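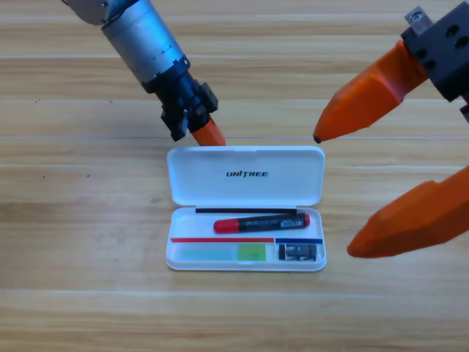
**Karakaya** replied: The proposed quiet hours for the shared library hall are too strict. Members who work late would lose access after eight.

**Shabnam Sethi:** The proposal was circulated in January and drew 55 written responses. Most were in favour. Late access remains available on 2 evenings a month.

**pikel_reader:** I must disagree with the figure given. Two evenings do not replace a full week, and the notice did not reach Ziltmont branch members.

**Shabnam Sethi:** The notice was sent to all 326 members. Ziltmont will receive a second copy, and replies will be accepted for up to 4 weeks.

**Karakaya:** Noted. I maintain my objection and shall submit it in writing.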